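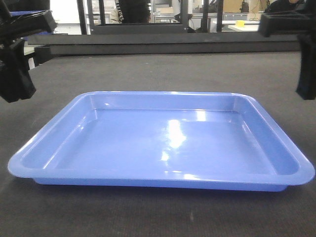 An empty tray between the two grippers at the Ollness trial bench.

Two-arm packing bench: what changes for the day team

The trial bench at Ollness will carry on through May. Henix supplied the arms and Altia wrote the software that tells them what to pick up and where to put it. The job they are being set up for is kitting, where small parts go into a blue tray and the tray goes on to assembly.

Kitting has always been done by hand here. A full day's order is 1000 trays, and most of us have done our share of them. It is dull work and hard on the wrists, and it is the job people most often ask to be moved off. It is also where many of us started, and several of you have asked what new starters will do instead. They will still begin in kitting, on the hand benches, for their first 2 months.

No jobs are being cut as part of the trial. That was put in writing when the Shehu contract was renewed and the letter is on the board by the canteen. What will change is the mix of work. Each shift will have a bench minder, who keeps the parts topped up, clears any stoppage and checks trays before they leave. The minder's rate is the same as the line rate for now. The union side has asked for it to be looked at again when the trial ends, and we will report back on that.

The trays themselves are staying as they are. A deeper one was suggested, but assembly did not want to change their racks. The shine on the plastic under the ceiling lights has been raised as a possible problem for the cameras, and Altia are looking at it.

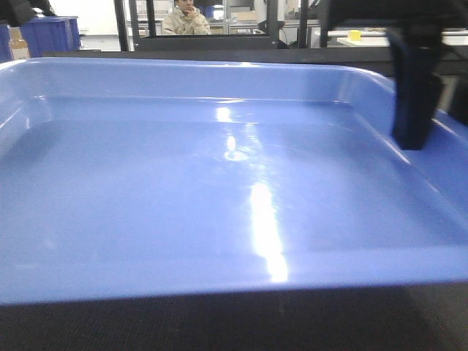

Training and sign-up

Bench minder training takes one morning and is open to anyone on days or lates. There is an extra session on Saturday, paid at the usual weekend rate. Put your name on the sheet in the shift office or ring extension 2845. You do not need any computer experience.

Ollness site newsletter | Shift office ext. 2845 | © Shehu | Back to top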